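The inventory form had four columns: item, condition, wrapping, destination. Albane Masson had ruled them herself, because the forms supplied by the Gornilholm housing office had three columns and no place to record the wrapping.

She was clearing her aunt's apartment. The lease ended on 15th July, and the office required the keys by noon. The apartment had two rooms, a kitchen and a storage closet with a sliding door that had come off its track. Everything was to go to one of three places: the house in Gamia, the resale depot, or the dump.

Monique Delorme arrived with tape and a box cutter. She had worked in the packing hall at Roussel until the hall closed, and she still folded the end of the tape under after each cut.

"What's the rule for glass?" she said.

"Two layers and a divider."

"And for the lamp?"

"The lamp isn't on the form."

Monique looked at the lamp and then at the form. She wrote the lamp on line 96, in capitals, and left the destination blank.

They worked from the back of the apartment toward the door. The closet took the morning. It held winter blankets, a clothes iron with a cloth-covered cord, four jars of buttons sorted by the number of holes, and a carton of receipts from the Anduvex repair shop, the oldest of them for a heating element fitted in February of a year no longer legible. Albane read the top receipt and put the carton down under "dump." Ten minutes later she changed it to "Gamia," initialed the change, and said nothing. 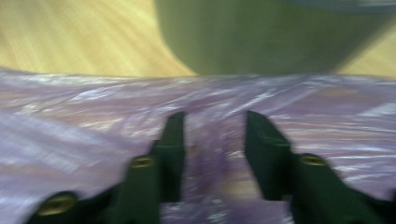
The wrapping sheet was the one material the two women disagreed on. Monique held that thin plastic was for dust and did nothing against a knock, and that anything with a corner needed paper under it. Albane had bought the sheet for its price and intended to use all of it. It was purple, closer to lavender where the light caught it, and it had creased as soon as it was unfolded, so that it lay in ridges against the pale yellow wood grain and would not be smoothed. Monique pressed it flat with her forearm. It rose again when she lifted the arm.

"At Roussel we'd have sent this back," she said.

"To whom?"

"To purchasing."

"I'm purchasing."

Monique cut a length and passed it over.

By early afternoon the form had reached line 156. The entries had become shorter. Where Albane had begun with "soup plate, blue rim, small chip at edge, paper and plastic, Gamia," she now wrote "bowl, fair, paper, depot." The condition column, which had opened with whole phrases, used two words, fair and poor. Nothing in the kitchen was entered as good, although several things were.

The lamp remained in the front room, still plugged in. It had a weighted base and a shade that tilted on a wing nut. The aunt had read under it for as long as Albane had known her, with the shade tilted down and to the left, and the nut had been tightened at that angle so often that the thread had worn. It would hold that position and no other.

Monique tested it. She tilted the shade up, and it sank back.

"Nut's stripped," she said. "Cheap part. Nineteen cents, maybe."

"Would you replace it?"

"If it was going to the depot, yes. They won't take it like this."

Albane unplugged the lamp and wound the cord around the base. She laid down a double layer of paper, then the plastic, and rolled the lamp lengthwise with the shade at its usual angle. The parcel came out crooked. It needed a larger box than the height of the lamp called for, and the space on the right had to be filled with blankets.

The van driver called from the street to say that the load limit was 3000 pounds and that he would be there within the hour. Albane told him they were well under.

She went back to the form. In the condition column on line 96 she wrote "fixed," and considered whether this could be misread. She crossed it out and wrote "holds one position." Under destination she wrote "Gamia, front room, left of chair."

Monique taped the box and turned the end under.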